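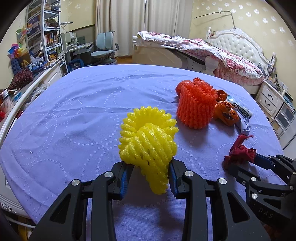 About Stanent

Stanent gathers examples of everyday handling tasks for learning systems. Our clients build robots intended for homes, and those robots need to see how people pick up, move, fold and put away ordinary things. We record that work as it is done by trained operators using hand-held grippers, and we deliver it checked, labeled and ready for training.

The company was founded by Chiến Đồng, who continues to serve as director. It began as a small service group within Desjardins, a packaging equipment firm, and became independent in February of its second year.

What We Record

Our main collection is called Fillby. It covers soft and light items that change shape when they are held: foam fruit nets, cloths, snack wrappers and small packets. A foam net pinched at its narrow end behaves very differently from one gripped around the middle, and a learning system needs many examples of both. Fillby currently lists 380 items, each with its own record sheet.

Sessions take place in furnished rooms, including bedrooms and study areas. Items may be set out on a bed, a desk or the floor. Operators work with two grippers and are asked to move at a natural pace. Failed grasps are kept and marked as such, as several of our clients train on them directly.

How We Work

Each operator completes 30 hours of supervised practice before recording on a client project. Practice covers grip placement, handing an item from one gripper to the other, and returning a work surface to a mixed starting layout between takes.

Every take is then reviewed by a second person, who did not record it. The reviewer confirms that the task matches its written instruction, marks the start and end of each grasp, and returns any take that is incomplete. Final checks are carried out in Tiltia, our in-house review program, which also holds the consent forms and room agreements for each session.

Homes and Privacy

Households that host our sessions sign a written agreement in advance. They may ask for any room, shelf or surface to be left out, and they may withdraw a recording up to the date of delivery. Names, addresses and family details are stored apart from the recordings and are not passed to clients.

Our Staff and Partners

Stanent employs operators, reviewers and a small engineering group responsible for the upkeep and calibration of the grippers. To date we have delivered more than 500 hours of reviewed material. Schools and research groups may apply for a reduced rate on the Fillby collection, and a sample set of 733 takes is offered to applicants for evaluation.

Inquiries about new collections should include a short account of the task, the kinds of items involved and the preferred delivery format. Household hosts may write to the same office.

Page last revised Sep 12, 2025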